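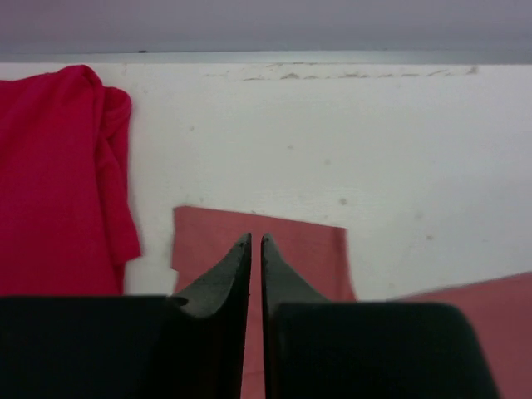 Re: [Skidance] Hall for the winter dance

On December 14, 2019, Tiago Carrilho wrote:
> Does anyone know if Wallotero still rents out the upstairs room?
> Bravo wants 1085 for one evening and that's before the piano.
> Also, are we doing the long waltz again or can my knees relax?

Hi Tiago and all,

Yes, they do! I called them in September for my sister's party and got a very nice man who talked to me for ages about the floor (sanded and waxed over the summer, and he's proud of it). It's around 14 steps up with a rail on one side, so Bimuvness can get their speakers up there if they bring the small ones. Parking is awful – go behind the bakery.

Price was 2 evenings for less than what Bravo is asking for one, but I didn't write it down, so please call and check before you tell everybody. They lock up at 2200 sharp and they mean it.

As for the long waltz, I vote yes, sorry about your knees! We could put it right after the break, when people have had cake and are feeling brave. I still have the sheet music if the band needs it.

Marcy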